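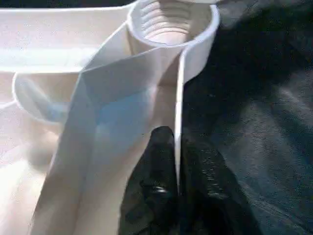 White molded tray, with the cup-like fitting, ribbed on the inside.

Stallow Workshop > Notebooks > Reed organs > The Urbańczyk

23 April 2024

Bellows are off. I wrote in March that they would come off "easily, four screws," and I'd like to apologize to whoever reads this notebook for its early chapters. The screws came out fine. Then the whole assembly stayed exactly where it was, held on by a bead of hide glue that a previous repairer had added for luck. Warm damp cloth, palette knife, radio, more cloth. It let go in the middle of the news.

The old rubber cloth is finished. It has the texture of a cracker and folds about as well. Whoever did it last time glued the new layer over the original one, so there's a sort of geology at the corners. Kept a strip from the hinge end in an envelope in the organ drawer so we can match the weight. Please don't throw it out, Ekrem. I know it looks like trash.

Reservoir springs are good. A little surface rust, wire wool, done. I marked them bass side and treble side in pencil before taking them out, then put them both in the same box with the pencil marks facing down, so I had to think about it anyway.

Reeds next. Pulled the front rank with the hook and laid everything out in order on newspaper. Standard grief: dust, fluff, verdigris on a few tongues near the bottom, something that used to be a spider. Tenor F has been complaining since it got here, a kind of kazoo effect on top of the note. Found a hair lying between tongue and frame. Removed hair. Still a kazoo. Held it up to the window and the tongue sits a touch over to the left, just kissing the side. Eased it across at the rivet with the small brass drift, very gentle taps, and it now speaks like a respectable F. I was so pleased I played it by mouth for Şengül, who was on the phone to a customer at the time.

Pitch. The set as a whole is flat of where Munlow want it. They sing with a piano, and the piano is at modern pitch or thinks it is. I measured middle A before cleaning and again after. Before: 9 cents flat. After: 8. So cleaning bought us one cent, which at our hourly rate is the most expensive cent in the building. I'm not going to scrape every reed in a nineteenth-century instrument to please an upright piano that'll have drifted by Christmas anyway. Şengül agrees in principle and wants me to be the one who tells them.

Her view, for the record, since she'll want it in here: get the organ in tune with itself, write down where it sits, and let the piano tuner come down to meet it. My view is the same, only with more sighing.

Pallets. Felt is moth-eaten along the back edge and the leather has gone hard where it meets the wood. I'd hoped to get away with new leather on old felt. Did a trial on the lowest pallet and it leaked like a hymn book, so no. All of them get done. We have white felt from Britik in the cupboard, but it's the thick one left over from the piano job and it'll raise the pallets enough to upset the key dip. Ordered the thin. Britik's order form now asks what the felt is "for." I put "organ" and the form suggested a donor card. I think that was a joke. Hard to tell with Britik.

While waiting for felt: key bushings. These are in a surprisingly decent state except for the notes that get used in every hymn ever written, which rattle. Ekrem is doing them and has a nicer touch with the bushing cauls than I do. He also has opinions about my glue, which he says I run too thin. I put it on the stove at the temperature on the card. The card is in my handwriting, so that settles nothing.

Stops. The Vox Humana fan doesn't turn. It's supposed to spin in the wind and make everything wobble, and the general feeling at Munlow is that it has been stuck for as long as anyone has been going there and they don't miss it. I miss it. Freed the spindle with a drop of clock oil and it turns by finger now. Whether it'll turn under suction is a question for when there is suction, see bellows, above.

The Dulciana knob has lost its face. Someone has replaced it with a disc of card that says "Dulcimer." I'm inclined to leave this.

Case. Not much to say. Walnut veneer lifting on the left foot, old polish crazed across the lid, a ring from a vase. There's a candle burn on the treble cheek which Munlow asked us to take out and then, in the next email, asked us to leave in. I've saved both emails. The fretwork cloth behind the music desk is a faded red and falls to bits if you breathe near it. Şengül found a scrap of the original color under the batten, much louder than anyone expected. Think boiled lobster. She's going to dye a piece to match and we'll see if the parish has the stomach for it.

Found inside, behind the knee swell: a hairpin, a pencil stub, a raffle ticket (number 38, green), and a folded bit of hymn sheet used to shim the swell lever. I've kept the ticket with the strip of rubber cloth. The shim goes back where it was, it's doing a good job.

Time so far is over what I quoted. I quoted on the basis of the screws.

Still to do, in whatever order the post allows:
- rubber cloth, cut to the old pattern, allow extra at the hinge
- thin felt, pallet leather, then all the pallets
- valves on the exhausters, not looked at yet, not looking forward to it
- pedal webbing, both sides (Ekrem says 2 inch, I say measure the slot)
- second rank of reeds out and cleaned
- phone Munlow about the pitch

Ekrem added under this in pencil: "Measured slot. 2 inch." Fine.

Later, same day. Went back to tenor F before locking up and it's buzzing again, more quietly. Took it out, looked, put it in, no buzz. Took it out again to see why there was no buzz. I'm leaving it in the rack with a paper tag on it and going home.

Stallow Workshop notebooks. Questions about an entry: ask at the bench or leave a note for Şengül Kozan. © Stallow Workshop. Back to top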